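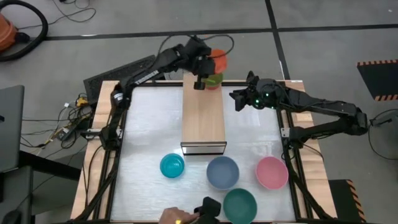

La **déformation des planches** désigne l'ensemble des changements de forme que subit une pièce de bois sciée lorsque son humidité varie ou que ses contraintes internes se libèrent. Elle résulte de l'anisotropie du matériau : le retrait est faible dans le sens des fibres, plus marqué dans le sens radial, maximal dans le sens tangentiel. L'amplitude dépend de l'essence, du débit et des conditions de séchage. Pour apprécier un défaut, on prend comme référence la forme géométrique théorique de la pièce, le plus souvent un rectangle allongé semblable à la planche de bois clair placée au milieu de la table, dont on compare les rives et les faces à une règle ou à un plan. La mesure n'a de valeur que si l'humidité du bois est relevée en même temps.

## Types de déformation

- **Tuilage** : courbure transversale de la face. Il apparaît surtout sur les débits sur dosse, dont la face située du côté de l'écorce devient concave au séchage.
- **Flèche de face** (ou cintrage) : courbure longitudinale perpendiculaire à la face.
- **Flèche de rive** : courbure longitudinale dans le plan de la face. Elle est fréquente lorsque la pièce contient du bois juvénile d'un seul côté.
- **Gauchissement** : torsion de la pièce autour de son axe longitudinal, souvent liée à une fibre torse dans l'arbre sur pied.

Une même pièce peut cumuler plusieurs de ces défauts. Le gauchissement associé à une flèche de face est le cas le plus pénalisant au rabotage, car la surépaisseur nécessaire augmente avec la longueur.

## Causes

Au-dessus du point de saturation des fibres, l'eau libre quitte les cavités cellulaires sans modifier sensiblement les dimensions. En dessous, l'eau liée se retire des parois et le retrait commence. Si les faces sèchent plus vite que le cœur, un gradient d'humidité s'installe – il provoque des contraintes de traction en surface, puis de compression une fois le cœur sec.

Le bois de réaction constitue une cause distincte. Chez les résineux, le bois de compression présente un retrait longitudinal nettement supérieur à celui du bois normal. Chez les feuillus, le bois de tension produit des effets comparables et donne en outre des surfaces pelucheuses au sciage.

## Mesure

La flèche se mesure au point le plus éloigné de la corde tendue entre les extrémités de la pièce, ou sur une base fixe. Le règlement interne de la scierie Asinel, à Drunley, retient une base de 2 m et rejette en classe supérieure toute pièce dont la flèche de face dépasse 5 mm. Le tuilage se rapporte à la largeur ; le même texte exige un contrôle individuel à partir de 200 mm.

Lors de la campagne d'avril menée au séchoir de Niven, 1 470 pièces ont été relevées selon cette méthode, avant et après séchage. Les débits sur quartier y présentaient un tuilage plus faible que les débits sur dosse, conformément au comportement attendu.

## Prévention

L'empilage sur lattes d'épaisseur constante, alignées verticalement, limite les flèches. Le lestage du sommet de la pile réduit le gauchissement des rangs supérieurs. Les extrémités peuvent être enduites afin de ralentir l'évaporation en bout. Le procédé Titar ajoute une phase finale de reconditionnement à la vapeur, destinée à relâcher les contraintes résiduelles.

## Voir aussi

- Débit sur quartier
- Point de saturation des fibres
- Séchage du bois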